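Propagation notebook, Gurkwood glasshouse
April 5, 2020
Entry by S. Papadakis

Squash and cucumber sowings, bench 2. Carrying on from the last page, where I ran out of room halfway through the compost notes.

The Clinden mix went through the coarse sieve again before filling. It still holds more water than the Emholm. Same pots, same fill level, both struck off with the batten and not firmed. After an evening soak and a night on the slats the Clinden pots were noticeably heavier in the hand. I have not weighed them properly because the balance is in the seed store with a flat battery. Will do it when the battery is changed and write the figures on the facing page.

Sowing depth kept at one finger joint for the squash, half that for the cucumbers. Squash seed set on edge. I know the argument about whether this matters and I am not reopening it here. Last season's rot was in the flat-sown trays, but those were also the trays under the drip from the ridge, so the comparison is worthless.

Heat mat: the dial is out. Dial setting 3 gives what setting 5 used to give, going by the probe pushed into the middle pot. Marked the new position on the casing with paint pen. Please do not turn it back to the old mark. If the probe and the dial disagree, believe the probe, and if the probe reads nothing at all, check that the lead is pushed fully home, as it works loose whenever the bench is knocked. 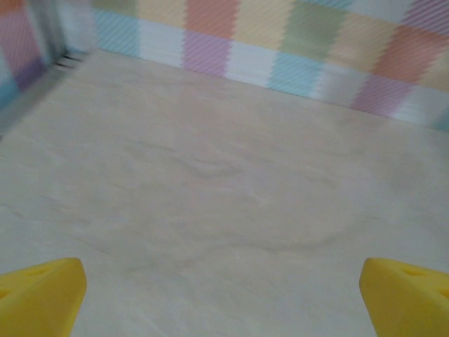 Germination so far is uneven. First squash were through in the Emholm pots at the back of the mat, then a gap, then the rest of that row more or less together. The Clinden row is behind. I dug up one seed from the front left pot to look: shell split, root out and white, no smell. So slow, but alive, and I have left the others alone. Cucumbers are showing in both mixes with no difference I would put my name to.

Two squash seedlings came up wearing the seed coat. Misted them, left them under a cover for the morning, and eased the coats off with the blunt tweezers. One seed leaf torn at the tip. Labelled with a cross so that it is not mistaken for slug damage later on.

Ventilation. The covers have been coming off first thing and going back on before the sun leaves the bench. I would like to change this for the emerged pots and leave them uncovered altogether, keeping covers only on those still blank. There was a grey bloom on the surface of the Clinden pots near the wall, which I scraped off and replaced with a thin layer of dry grit. No sign of it yet on the Emholm. Watering from below only from now on, tray emptied after half an hour.

Seed count. The new delivery from Bakhtiari has been entered in the store book. With the leftover packets the running total stands at 3,013 seeds, of which 400 are the mixed squash put aside for the July swap and not to be sown. They are in the tin with the green tape. The older cucumber packets are kept separate and should go through a paper towel test before anyone gives them bench space.

Labels. The pencil ones are still legible after a full season outdoors. The pen sold as permanent has faded to nothing on the south side. Pencil from here on, written on the rough face, variety first and then mix, E or C. I found a few with only the mix on them and have put a question mark on those pots – if you wrote them and remember what they are, fill in the variety.

Potting on: at the first true leaf, and not before the roots show at the drainage holes. Final size pots are washed and stacked under bench 4. The squash will need to go out wider than last year. The bed plan in the back of this book still has the old spacing on it and I have crossed it through.

Outstanding:
Battery for balance, then pot weights for both mixes.
Ridge drip – sealant has been tried twice, needs the glazing bar lifted.
Second probe, so that front and back of the mat can be read together.
Paper towel test on old cucumber seed.
Return the coarse sieve to the potting shed.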